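Kamcombe: tilted-camera episodes for household rearranging

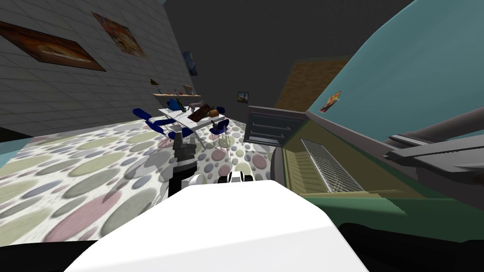

G'day, and thanks for having a poke around. I put this set together over the winter because I kept losing arguments about whether our policies cared which way up the camera was. My hunch was that they cared a great deal. Asanka Miah reckoned a decent visual encoder would shrug it off. We're both a bit right, annoyingly, and the numbers are further down.

What's in it

There are 2000 episodes, all simulated, all recorded from the robot's own viewpoint. The robot has two arms and a big white body, and a fair bit of that body gets into the bottom of the picture. I left it there on purpose. My first version cropped it out and the policies got noticeably worse at judging reach, so back it went (sorry if you'd started on the old crops, they're gone now).

The episodes are spread over 25 furnished rooms. They're lived-in sorts of rooms: paintings on the walls, patterned carpet, a table with chairs round it and odds and ends on top. I wanted clutter that would mess with a policy's sense of what's level. A tiled wall turned out to be a lovely cue for that, and the models lean on it hard. Take the tiles away and the tilt estimates go wandering.

Every episode comes with colour frames, joint positions for both arms, gripper state, the true camera roll and a one-line instruction in plain English. Depth is there too, but I haven't checked it as carefully as the rest, so treat it with some suspicion.

How the tilt works

Camera roll is picked at the start of an episode and then stays put. I did try letting it drift mid-episode, and Shafiq Ekanayake's training runs fell in a heap, so that's parked in a separate branch called shih. Have a go at it if you're feeling brave! The rest of the robot's kinematics aren't touched, only the view.

The method, quickly

We train two versions of the same policy. The plain one gets the picture as is. The other one, which we call Vestis, has a small head that guesses the roll from the image and passes that guess along to the action decoder. It never sees the true roll at test time. The head is tiny and trains on the same data, so there's no extra labelling to organise if you're using our simulator.

What we found

With a level camera the two are neck and neck, and I wouldn't pick a favourite. Once the camera's well over on its side, Vestis is clearly ahead on reaching and on placing. It's no help at all with grasping, which surprised me. My guess is that by the time the gripper is close to an object, the policy is working off local cues and the room hardly matters, but I haven't run the test that would settle it.

We trained each version with 5 seeds. Please don't read much into differences on a single room, they bounce about all over the place.

Things that'll trip you up

Roll is in radians in the episode files and degrees in the summary spreadsheet. My fault, and too many scripts depend on it now.

Some cabinets have modelled drawers that don't open. If your instruction generator asks for one, the episode will just time out.

The shadows are soft and fairly faint. Don't expect anything trained on them to cope with a sunny kitchen.

Nothing in here has been tried on a real robot yet. Asanka is keen to get that going in September.

Getting it running

Grab the Grumden loader (version 2 or later, the older one flips the left and right arms), point it at the folder you unpacked, and run the check script before anything else. It takes a while on a laptop. If it grumbles about missing joint files, your download was probably cut short.

Found a dodgy episode? Open an issue with the episode number and the room name, and I'll take a look. Shafiq handles the training code, so aim those questions at him.

Last updated 05/08/2024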